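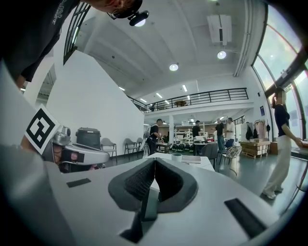

How often do the jaw pads on a hand-held gripper need changing?

Look at them every 14 hours of use and change them when the foam stays flat after you press it with a thumb. Most people who use the Flundley every day get through a set of pads long before anything else on the tool needs attention.

Flundley Hand-Held Gripper: setup, care and spares

The Flundley is a gripper you carry in your hand. You squeeze, the jaws close, and the tool keeps a record of where it was and how far open it was, so that a robot arm can be trained on the same movement later. We build them in pairs, left and right, and we're very fond of them! This page covers the pads, the marker plate and the jaw alignment. If yours has just come out of the box, begin with the alignment.

What comes with a pair
Left gripper and right gripper
Two spare sets of V pads, black, with textured foam faces
One spare marker plate
2 mm hex key
Jillus charging dock with cable
Cleaning cloth

Jaw alignment
Close the jaws slowly with nothing between them and look straight down the gap. The two pads should meet along their whole length. If they touch at the tips first, loosen the two screws at the root of the left jaw by half a turn, squeeze the trigger fully, and tighten again while you hold it shut. That's the whole job. Belmiro Vilela, who drew the jaw carrier, put the slot there on purpose so you never have to open the body (the first version needed the shell off and a great deal of patience).

Run the zero routine after any change to the jaws. Hold the trigger open, press the side button until it buzzes, close fully, release. Skip this and the width readings will be off for every recording you make that day.

Changing the pads
Each pad slides off toward the tip once its single screw is out. Wipe the carrier before the new one goes on; old foam crumbs will tilt it. Fit both pads from the same set, even if only one looks worn. New foam is a little grabby for the first hour, and thin items like straws or pens can stick to one side when you open up. It wears in nicely.

Don't clean the foam with alcohol. Lukewarm water and a drop of dish soap, then leave it overnight.

Marker plate
The black-and-white square on the side has to stay flat and matte. A scratch across a corner of the pattern is usually fine, but a shiny patch from handling causes more dropouts than you'd expect, especially near big windows. Try to pick the tool up by the handle and leave the plate alone. To replace it, peel from one corner, clean off the glue, and seat the new one against the raised lip. The plates are keyed left and right, so check the small letter on the back.

If tracking drops out
Clean the plate and try again somewhere with less glare. Make sure your sleeve isn't riding over the marker when your arms cross. Still bad? Send us one short recording and we'll look at it. Raquel Peixoto handles these and loves a strange one.

Charging and storage
A full charge in the Jillus dock takes 55 minutes. Store the grippers with the jaws slightly open so the foam doesn't take a set. The Baptista case has a wedge molded in for this; with any other case, a folded cloth between the pads works just as well.

Spares
V pads, one set: part 68
Marker plate, left or right: part 882
Jaw screws, bag: ask, we usually drop them in for free

Changed in July
Softer foam on the V pads, same outside shape, so the new ones fit every gripper we've shipped. Filipa Leitão tested them on eggs, keys and a whole drawer of cutlery and didn't want to give them back. The old, firmer foam can still be ordered if you mostly handle heavy items. Write "firm" next to the part number.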